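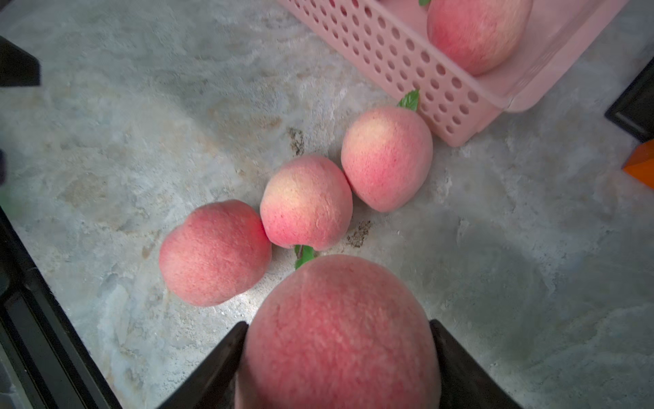
Peaches on the counter beside the pink basket.

Fruit Sorters and Packers Wanted – Morlow Orchard Kitchen
Posted October 12, 2022

We are looking for two people to join us at the sorting counter for the coming season, and we would love to hear from you if you like fruit, don't mind standing, and can be trusted alone with a ripe peach. Morlow is a small place. We buy from growers we have known for years, sort everything by hand, and send it on in baskets to shops and to families who order from us directly. In a good week in July we fill 700 baskets, and you would be right in the thick of it!

Most of your day is spent at the counter. You take each peach, turn it over, feel for soft spots near the stem, and decide whether it goes in a basket, in the jam crate, or in the bin. We like to leave the leaf on where there is one – customers ask for it, and it does look nice when the basket is opened. You will also wipe down the counter, rinse and stack the baskets, and now and then help Lionel Charpentier load the van, which goes faster with company.

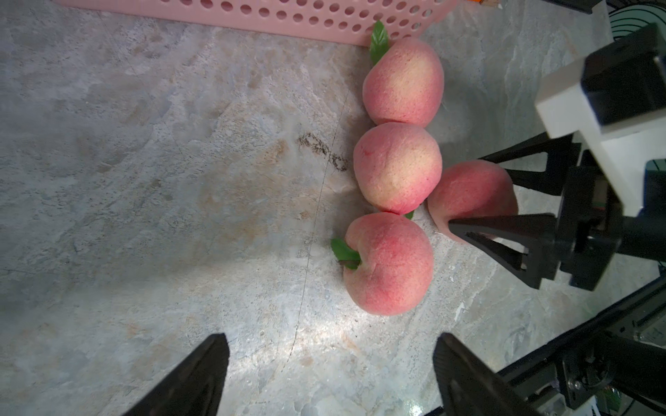 Do I need to have worked with fruit before?
Most of the people we have hired had not, and we teach everything in your first week, starting with how to hold a peach without leaving a thumbprint in it.

The job is 20 hours a week, mornings only, with a paid break at 11 and something to eat from the kitchen, usually whatever Greta has been baking with the bruised fruit. You should be comfortable lifting a full crate, and your nails need to be short. Please tell us if peach fuzz makes you itch. We have gloves in several sizes, and people with sensitive skin have worked here quite happily in long sleeves.

We care a good deal more about patience than speed. A basket packed in a hurry comes back to us as a complaint, and we would much prefer to wait a minute longer and have the fruit arrive the way it left.

To apply, write a few lines about yourself to Lionel Leclerc at the Poulain Road office, or drop in any morning and ask for him at the side door. No résumé is needed, though you are welcome to bring one. Do let us know which mornings suit you and when you could start.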